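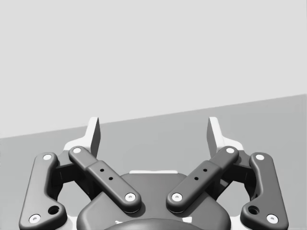

Gripper fault at Derkeck traced to mismatched joint limit

Derkeck has withdrawn a release of its gripper control package after a fault caused parallel-jaw grippers to drop parts while reporting a secure hold. The fault had passed every simulated test run before the release went out. It was found at Lidness, a contract packer that uses the grippers to move filled glass jars from a conveyor to a shipping tray.

Four jars fell during a night shift in February. One broke on the guard rail and sent glass into the walkway beside the cell. An operator was treated on site for a small cut to the hand and returned to work the same night. Lidness stopped the cell and switched the other cells running the same release to manual loading until morning.

According to the incident report, the control package read the grip as closed and loaded when the fingertips had not reached full force. The arm then began its lift at normal speed. In each of the four cases the jar left the conveyor, slipped during the swing toward the tray, and fell before the arm had finished its move. No alarm was raised. The status light on the cell stayed green throughout.

The cause was a single value in the model used for testing. Derkeck develops its grip routines in simulation and moves them to hardware once they pass a fixed set of trials. In the simulated gripper, the limit on the driven joint was set slightly wider than the mechanical stop on the production unit. The simulated fingers could therefore keep closing past the point where the real linkage comes to rest.

On a narrow part the difference has no effect, as both versions meet the part well before the limit. On the real gripper, a part at the thin end of the permitted range brings the linkage close to its stop. Some of the motor's effort then goes into the stop and does not reach the fingertips. The control package estimates grip force from motor current, and it had no means of telling the two loads apart. It read the rise in current as a firm hold.

"The estimate was correct for the gripper we had modeled," said Giang Đào, who leads the simulation group at Derkeck. "The stop on the shipped unit engages earlier. We had the right drawing on file and the model was built from the one before it."

The older drawing dated from a prototype. The stop was moved when the housing was revised for production, and the change was recorded in the mechanical files but was not carried into the simulation model. A check meant to compare the two had been set to look at masses and link lengths only. Joint limits were left out of it.

The jars at Lidness had been in use for months without a problem. What changed was the neck. A new supplier's jar had a smaller neck diameter, still inside the range printed in the gripper's data sheet, and the cell was set to pick by the neck. Derkeck's trials did include parts of that size, and all of them passed on the simulated gripper.

Engineers reproduced the fault on a bench unit in Derkeck's lab using jars sent from the site. With the withdrawn release installed, the gripper lost 7 of 40 jars. With the release before it, which closed more slowly and checked finger position a second time before lifting, it lost none. That second check had been removed to shorten the pick cycle.

Kamlesh Bhatt, who is responsible for machine safety at Lidness, said the removal of the check should have been listed in the release notes. "We were told the cycle was faster. We were not told what had been taken out to make it faster," he said. "If we had known, we would have run it on the bench with the new jars before it went on the floor."

Bhatt also said that the cell should not have depended on the gripper's own report. Lidness has since fitted a separate part sensor at the lift point. If the sensor and the gripper disagree, the arm stops and the cell waits for an operator. The open section beside the guard rail has been closed off with a clear panel, and the walkway has been moved away from the cell.

Derkeck has issued a corrected release. It restores the second position check and adds a limit on how near to the stop a grip may be accepted – anything inside that margin is now treated as a failed pick. The joint limit in the model has been changed to match the production drawing, and the comparison check now covers joint limits, stop positions and motor torque curves.

The company has also changed its trial procedure. Grips at both ends of the permitted part range must now be repeated on a hardware unit before a release is approved, whatever the simulated result. Đào said this adds almost 90 minutes to each approval. The simulated trials will continue to run first.

Customers still on the withdrawn release are advised to return to the earlier one until the new package can be installed. Where that is not practical, Derkeck recommends lowering lift speed and keeping people clear of the full path of the arm, including the area under the swing. Cells that handle glass or other parts that can break should not be run on the withdrawn release at all.

The margin setting is on by default in the corrected release and can be viewed, but not changed, from the operator screen. Sites that pick thin parts may see more rejected picks than before. Derkeck said these should be dealt with by changing the pick point or the fingertips, and that requests to reduce the margin will not be granted.

Lidness returned its cells to automatic running in March, with the part sensors in place.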